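A visit to the Maurya wallpaper works in Ukadport

I had wanted to see the Maurya works since my aunt told me that the paper in her old dining room was printed there. She kept the last half roll in a cupboard for years and used it to line drawers. So when Geeta Saxena from our local history circle wrote that there would be an open day in June, and that she had three places on the list, I answered in the same hour.

We went by the early train, Geeta, Harsh Pathak and I. The station at Ukadport is on the wrong side of the river for the factory, and the map on the invitation did not show the footbridge, so we walked the long way by the road. If you go, take the steps behind the ticket office and save yourself the lorries. The building is long and low, of dark brick, with the name painted on the gable. Somebody has repainted only the first four letters, so from the road you read MAUR very clearly and the rest as a shadow.

At the door we got a paper badge and a cup of tea with a lot of sugar. Visitors were divided in groups and ours was taken by Aarti Mishra, who has worked in the print hall for 30 years. She spoke quietly and the machines did not, so I stood always at the front. I apologise to the tall gentleman who had to stand next to me and hold his hat.

The rollers

The first room is the roller store. I had expected a museum, with labels and glass, but it is a working store and it smells of oil and old wood. The rollers lie on racks up to the ceiling, and each has a number on the end painted by hand. There are 395 of them in the catalogue, Aarti said, and a number more which have lost their papers and can not be matched to any pattern until somebody prints a trial from them. This is done in the winter, when orders are slow.

For a pattern in several colours you need one roller for each colour. They must meet on the paper in exactly the right place. If one is late by the width of a hair, the leaf has a white line on one side and the flower sits on top of its own stalk. She showed us a sheet with this fault and I must say I found it rather pretty. Harsh asked if he could buy it, and he could not.

I asked how long a roller lives. It depends on the ink and on the cleaning. A roller that was put away dirty before a holiday can be ruined when the people come back. One of the oldest, with a pattern of pears, is still printed every spring for a customer in Jakar who has never changed his order.

The print hall

We were allowed to stand behind a yellow line. The paper comes from the big reel, passes under the rollers, goes up to the roof and hangs there in long loops through the warm air, and then comes down again to be wound. The heat under the roof is strong, and I was sorry for my wool jacket. A run that day was of 1,000 rolls in a grey and cream trellis, for a hotel. Gaurav Pathak (no relation of Harsh, they established this at once and then found they come from neighbouring villages) stood at the end of the line with a lamp and looked at the paper going by. He looks for spots. He told us that after one hour your eyes begin to invent spots, and then you must change with a colleague.

The inks are mixed in a small side kitchen from recipes in a book. The book has been copied into the computer, but the mixers still take down the book. The old recipes say things like "until it looks like Skillolley sand", and this helps only if you have been to Skillolley. I have been, as a child, and I remember the sand as yellow, but the ink in the tub was almost pink.

Damask

After the hall came the part I liked most, a talk on damask by Mudassar Ghumman, who draws the new patterns and repairs the old ones. The word comes from Damascus and meant first a woven cloth, where the figure is seen only because the threads lie in another direction and catch the light differently. Paper can not do this. So the wallpaper people imitated it with two tones of ink, or with one strong tone on a pale ground, and in this way a shy pattern became quite a loud one.

He explained also about the layout. Most of us think of damask as an all-over pattern, with large ornaments placed like bricks. But it is also made in bands. A band gives the eye a place to rest, and it hides a small mistake in hanging. It does the contrary with a wall that is not straight, and in an old house you will see every centimetre of the slope.

The dark figure on the white ground is the strongest version, and he said people are afraid of it and then buy it anyway. With the bands running level across the back wall and the same pattern continued on the two sides, even a small enclosure gets a good deal of depth, as the side bands seem to run together towards the back.
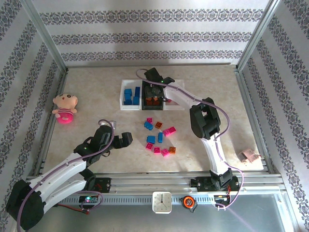
Hanging it at home

The last part was a demonstration with paste and a brush, and I took notes as my own hall is waiting. I give them as I wrote them down.

Buy all rolls from the same batch and read the number on each label before you open any. Start from a plumb line and never from the corner or the door frame. With a banded pattern, mark the height of one band on all the walls before you cut the first length. Let the pasted paper rest folded for as long as the label says. In the corner, cut the length so that only a narrow strip turns round, and begin again with a new plumb line on the next wall.

A lady asked whether one can paper over old paper. Mudassar put down his brush and said yes, one can, and looked so unhappy that everybody laughed. Geeta was allowed to try the brush and put paste on her sleeve, which came out with plain water.

Practical notes

The visit took the whole morning. The floor is concrete and there are few places to sit, so wear good shoes. Photographs were permitted in the talk room but not in the ink kitchen. The shop by the exit sells ends of rolls, and the cheap ones are in the box under the table and not on it. I bought two ends of the pears. They do not match, being from different years – one has green leaves and the other has leaves nearly blue – but for drawers this is no problem.

We ate fish soup by the harbour and took the train at four o'clock. Harsh spoke again of the sheet with the fault. I believe he will write them a letter.

12 shares | 4 comments

Related
The tile museum in Jakar, a rainy afternoon
How my aunt lined her drawers
Skillolley out of season
Walking the old rope yard

Contact | Copyright of texts remains with the author | Back to top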